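Two arms sharing one bench: do I need a floor stop rule, zones, or both?

Posted in Workcells and Benches
20 June 2018
3 replies

brackenfold

I look after a small bench setup with two arms mounted across from each other on the same table. They do pick and place practice with foam blocks and plates. One arm works mostly on the left half and the other mostly on the right half, but a few of our tasks need one arm to reach over and put something where the other can get it.

We covered the top with brown paper and ran blue tape over it to make squares. Right now the squares are only used for saying where a plate goes at the start of a run. I would like to use them for more than that, as a written rule about which arm is allowed where and when. 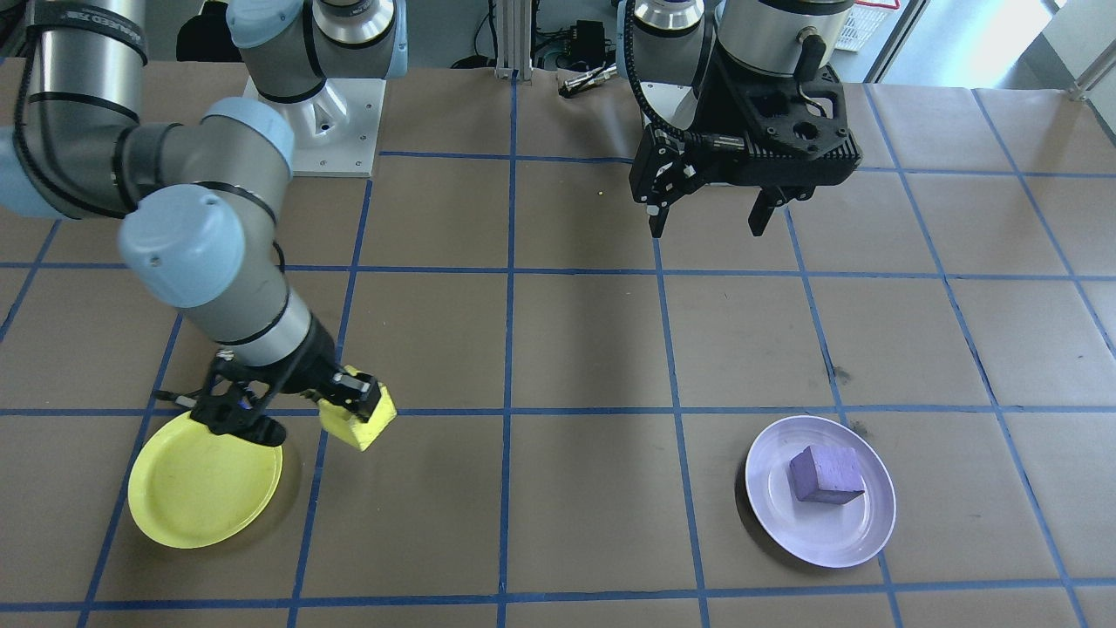
Photo: brackenfold, own bench. Free to reuse on this site.

So far our written rules fit on one sheet taped to the door. They say to wear safety glasses, to keep one person at the stop button, and to not reach onto the table while the arms are powered. That was fine when there were three of us. Now the bench is shared with another group on the same hall (we are at the Endale site, they came over from Gerkia) and they do things differently. They leave both arms enabled while they swap the objects. We don't. Neither group has had an injury. We have had two cases where a gripper came down on a plate and one where the two arms touched near the wrists.

What I want to know:

Is it normal to write the zones down as a rule for people, or should they be set in the controller so the arms can't cross at all?

When somebody reaches in to move a block, is it enough to pause the program, or do both arms have to be disabled?

Does the paper and tape matter? Our supervisor says tape is not a safety measure and I agree, but I don't want to get rid of it.

I have read the front part of ISO 10218 and some of ISO/TS 15066. A lot of it seems to be written for factory cells and I have trouble telling what applies to a bench. We use a small scheduling program called Plillero to run the tasks. It has a setting for "shared area" but the help page for it is one paragraph long.

torque_and_tea

Both. The controller limits do the work and the written rule tells people what the limits are. If you only have the written rule, the first person who loads an old program breaks it without knowing.

Take your questions in order.

Zones. Give each arm its own area and make one strip in the middle that is shared. Only one arm may be in the shared strip at a time. In the controller you set this up as a region that has to be requested and released. The arm asks for it, gets it, does the move, backs out, and lets it go. If the other arm has it, the first one waits outside. I would guess that is what the Plillero setting is for, but I have not used that program, so check it with an empty gripper at low speed before you trust it.

Remember that the region has a height. People draw the zone on the table and forget that the elbow and the upper part of the arm swing through the air over the other side. Your wrists touched, and I would bet the fingers were both inside their own squares when it happened. Measure the zone for the whole arm, including whatever is bolted on the end and the cable loops. Cables are easy to leave out. A loop that hangs off the side of a gripper can catch on the other arm even when the metal parts clear.

Reaching in. A paused program is not a safe state. Pause means the software has stopped sending moves. It can be resumed from a screen by someone who can't see your hand. At our bench the rule is that both arms are in a protective stop before anyone crosses the table edge, and the person who reaches in is the person who resets it. Both arms, even if you are only reaching toward one. You can't tell from your side of the table what the other one is about to do.

If your arms have a monitored stop that your risk assessment accepts for this, you can use it without cutting power. That is a decision for whoever signs your assessment, and it should be written on the sheet in words that name the button.

Tape. Keep it. Your supervisor is right that it doesn't count as a safeguard and it shouldn't appear in the assessment as one. It is useful for setup. Put a letter and number on each square so that the start positions can be written into the task sheet.

Standards. ISO 10218-1 is mainly for the people who make the robot. ISO 10218-2 is for the people who put it into a cell, and on a bench that is you, whether or not you think of yourself as an integrator. In the US, look at ANSI/RIA R15.06, which adopts both parts. ISO/TS 15066 only comes in if you plan to have people in the space while the arms are moving. From what you wrote, you don't plan that, so your job is easier. Do the risk assessment, write down who did it, and do it again when you change the gripper or add an arm.

kestrel bench

I just put a fence around mine

mossgate

I agree with most of the long answer above. I will add what we do about the written part, because two groups on one bench is a problem we had too, and ours went on until December before we fixed it.

We had two rule sheets, one per group, and they disagreed about swapping objects in the same way yours do. What worked was throwing both out and writing one sheet with both groups in the room. It is one page and it hangs next to the stop button. The sheet on the door was no help, as people read it on their first day and never again.

The sheet goes like this. You can copy it.

Before power on: Clear the table of tools. Check that cables at the wrist are tied and do not hang below the fingers. Check that both mounting plates are tight. Say out loud which task file is loaded.

Before the first run of the day: Move each arm by itself through its task at low speed. Then run the two together at low speed once. Press the stop during this run and see that both arms stop.

During a run: One person at the stop, doing nothing else. No typing, no phone. Nothing goes over the table edge.

Swapping objects: Stop both arms. Open the gripper first if it is holding something that matters. Swap. Everyone steps back. The person who reached in does the reset.

After contact of any kind: Stop, write it in the log, look at the fingers and the cable, and rerun at low speed. Contact with a plate counts. Arm to arm contact means the task file is locked until the zones have been checked.

The last one caused the most complaints and has done the most good. People didn't want to log a gripper touching a plate. When we started doing it, we had 17 entries before the next review, and most came from the same cause: the plate height in the task file did not match the plate on the table. We had swapped a thin plastic plate for a ceramic one with a different rim and no one changed the number. If you use more than one kind of plate, put each kind in the task file under its own name. I would look at that first for your two cases.

On the clear table rule, be strict about it. A tool at the back edge is out of the way for the task you have now, and then somebody writes a task that reaches farther. We have a tray for tools on a separate stand and the check before power on includes looking at it.

For ceramic plates I would also lower the force limit and wear the glasses even if you are standing back at the stop. Foam blocks are forgiving. A plate that gets pinched or pressed at the rim can chip.

About paper on the table, replace it when it lifts or wrinkles. A raised corner will catch a finger, and if you are using a camera to find objects, a crease can throw it off. Write the square names on the tape and not on the paper, or you will lose them at each change. We tape a spare set of letters under the bench.

We tried a program called Cadach for the shared area and it did the request and release part well enough, but it let an operator override the wait with one click. We had that turned off. See if Plillero has the same kind of override and, if it does, who can use it.

brackenfold

Thank you both, this is what I needed. I checked the plate heights this afternoon and one of them was wrong, so that explains at least one of the two. The shared area setting in Plillero turns out to apply only to the tool point and not to the rest of the arm, which fits what torque_and_tea said about the wrists. I am going to make the strip wider to allow for that until we can set proper limits on the arm itself.

The Gerkia group is willing to sit down over one sheet. I will post it when it is done. One thing I still don't know is how often to repeat the risk assessment if nothing changes.

mossgate

We do it once a year and after any change. Your site may have its own rule, so ask whoever keeps the safety records at Endale. Put the next date at the bottom of the sheet so it gets seen.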